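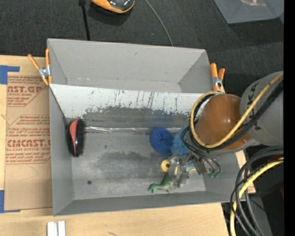

One of the bins, part way down. Hairbrush, toy dinosaur, a scuffed wall, the usual.

Sorters wanted — Widthorpe lost & left-behind goods
Part time, starts June

We need 2 people to sort small household stuff out of bins and into the right boxes. Toys, brushes, cloths, hair things, kitchen odds and ends, single gloves. Lots of single gloves. Stuff comes in from swim centers, bus depots, schools, a couple of hotels. All mixed together. You unmix it.

Last year's total was 1,558 items through the Widthorpe room alone and we were short handed for most of it. Pisstead room is smaller and already staffed, please don't apply for that one.

What you'd be doing
Empty the bin one thing at a time. No tipping it out on the table, we've had breakages.
Tag each item, write down color, type, condition. Keep it short. "Green dinosaur, plastic" is fine.
Fabric goes to the wash pile, hard toys to the wipe-down tray. Brushes and combs go in their own bag, always.
Anything with a name on it goes straight to the front desk
Check the corners. Small stuff like rings and beads ends up down there, and the bins have a hole in the floor so look under as well.
Wipe the bin before the next load. The marks on the walls mostly dont come off, don't spend all morning on it.
Tape on the inside stays where it is. Please stop peeling it.

Hours
Monday plus one other day, your pick, 13 hours a week total. Doors open 8 am. Unpaid half hour for lunch, there's a microwave and a kettle. Fridge is shared with upstairs so label your food.

Pay
Hourly, paid every two weeks. Rate is on the form at the desk. Travel between rooms is covered if we ever send you to Pisstead, which we try not to.

You should be
OK on your feet and OK reaching down into a deep metal bin over and over. Sides are steep. If you have back trouble say so and we'll put you on tagging.
Able to write so somebody else can read it.
Not squeamish — there will be hair. There will be gum. Gloves provided, S to XL, bring your own if you have allergies.
No experience needed. Charity shop or laundry work is a plus, same for anyone who has run a school lost property closet.

Nice to have
Knows toys. We get asked "is this part of a set" all day long and right now only Ma in the back office has any idea.
Can use the Plusormont label printer or is willing to fight with it.
Driving license, for the odd drop-off run.

Not included
Taking things home. Unclaimed items go to the sale table and staff can buy at the same price as everbody else, after the first day.

How to apply
Come by the desk before noon and ask for Ketill Ketilsson, or leave a note with your name, phone number and which second day you want. No resume needed, a few lines on what you've done before is plenty. If you write, put SORTER at the top, otherwise it goes in the pile with the lost umbrella letters.

Short trial first, 2 hours, paid. You get one bin and a stack of tags. Closed shoes please and tie long hair back.

Under 18s need a signed form from a parent, ask at the desk. We'll call you either way, may take a week.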